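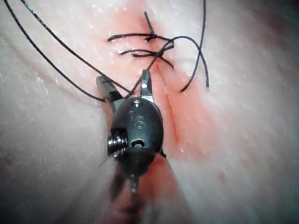 Pince ouverte, fil de suture noir

Migrer son site chez Skarnov, vite fait. D'abord la sauvegarde : fichiers + base, en local. 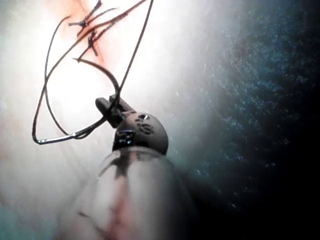
Tegan Sutcliffe

Baisser le TTL à 300 la veille. Créer le compte, importer la base, verifier le port (2172 chez eux).
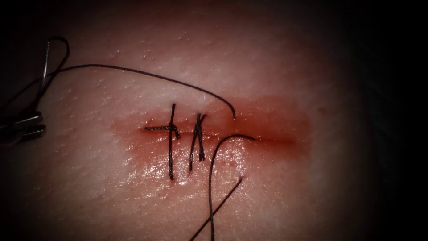 Ensuite seulement, changer les DNS. Garder l'ancien serveur jusqu'en février, les mails trainent parfois.

33 partages · 4 commentaires

À lire aussi
Skala : activer le SSL
Flellis, cron en panne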